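Sweeping glossy tile: everything I collect gets away again
Home Help > Floors > Tile

Posted by tiledinTunton
Asked in October, 5 replies, 2 shown

We moved into a place in Tunton that has tile in every room. Beige, shiny, the kind the rental listing calls "easy care." I grew up with carpet and believed the listing.

My trouble is with the last ten seconds of sweeping. I can get everything into a pile. I'm good at piles. Then I bring in the dustpan, and half the pile goes in and the other half goes under it, or around it, or off to start a new life by the baseboard. There is always that thin gray line of dust where the lip of the pan was. I back up, sweep the line, and get a thinner line. I have chased one of these lines from the kitchen to the front door.

Light trash is even worse. Plastic wrappers take off the moment the brush comes near them, and little bits of paper get stuck flat to the floor and have to be peeled up with a fingernail, which feels like it defeats the purpose of owning a broom.

So: is it the broom, the pan, the floor or me? I have a Nudow angled broom, fairly new, and a metal dustpan that came from my aunt and is older than I am. I'd like to avoid buying a vacuum. The living room is where I mostly notice it, on account of the daylight coming in low and showing me everything I missed.

grout_expectations
Top reply, 40 people found this useful

It's the pan. Look along the front edge of it at floor level. If your aunt had it for long, the lip has a wave in it, and tile is too flat to forgive a wave. On carpet you'd never have known.
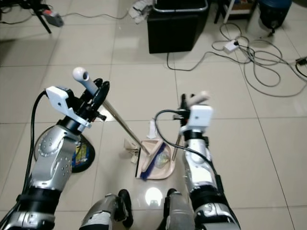

Photo: grout_expectations / Home Help member uploads

A plastic pan on a handle does the job much better on tile, and a pink one is no worse than any other color. The tilt is what people get wrong. Raise the handle until the lip lies down flat along its whole width, and then leave it there. If you let the handle lean back toward you, the lip lifts and you've built a nice ramp for dust to go under.

Next, stop sweeping at the pan. Put the broom down on the far side of the pile and drag the bristles in, short and slow, and keep them on the floor. Most people flick at the end. The flick is why your wrappers take off. Big crumpled things go in first, by hand if you have any sense, and the fine stuff after, when there's nothing in there for the bristles to bump back out.

Paper scraps that lie flat next to the bristles are a separate nuisance. A broom will ride over the top of a folded one all afternoon. Come at it from the side with the fold. Or bend down. I've made my peace with bending down.

For the gray line: turn the pan a quarter turn, sweep the line in from the new direction, and whatever is left after that gets a damp paper towel. One wipe. There is no broom made that takes up the last of it, and I've owned enough brooms to have an opinion.

Soft bristles for tile, by the way. If your Nudow has the stiff outdoor kind, that's half your problem and I take back the part about the pan. Most of it.

Reply from tiledinTunton

I got down and looked at the lip. It has a wave you could surf. The bristles are the stiff kind too, so I seem to have bought the wrong broom to go with the wrong pan. Any thoughts on where to start in the room? I've been beginning at the door and working in, and I finish up trapped behind the furniture with my pile.

Beltora_basement
12 months a member, over 400 replies

Agree with most of that. I'd put the order of the room ahead of the equipment, though, so I'll take your second question.

Start at the wall farthest from the door and work out. Move what's light before you pick up the broom and leave what's heavy. Everybody does it the other way: they sweep up to a chair, sigh, move the chair, find what lives under it, and have to do the clean part over.

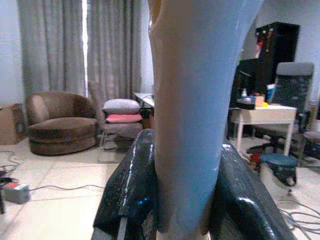

Long curtains are the worst dust keepers in a tiled living room, and they get skipped because they look like part of the wall. Shake the bottoms first, let things settle for 5 minutes, and then sweep along underneath. Armchairs next. If yours is like that round brown one, with its base sitting right on the floor, the broom can't go under at all, so it's either slide it out or sweep tight around it and admit what you're doing. A chair on a thin metal frame is easy by comparison. Take the cushions off before you lift it, or they'll be on the floor and you'll be sweeping around those too.

Cables need to come up off the tile. A tangle of cords on a hard floor works like a hairnet, and a broom dragged through it brings the lot along and leaves the dust. Hook them over something for the time it takes. Same with cardboard boxes you've been meaning to deal with since you moved in. I say this as a person with boxes.

Done in that order, a living room takes me 30 minutes with the moving and a lot less if I cheat on the armchair.

As for the line of dust, I put a strip of Tak felt tape along the lip of my pan once. It picked up hair and never let go of it. Don't do that.

mopsalot

just get a vacuum

Reply from tiledinTunton

New pan, soft broom, far wall first. The line is down to about the width of a pencil mark and I've stopped following it out of the room. My aunt wants her dustpan back.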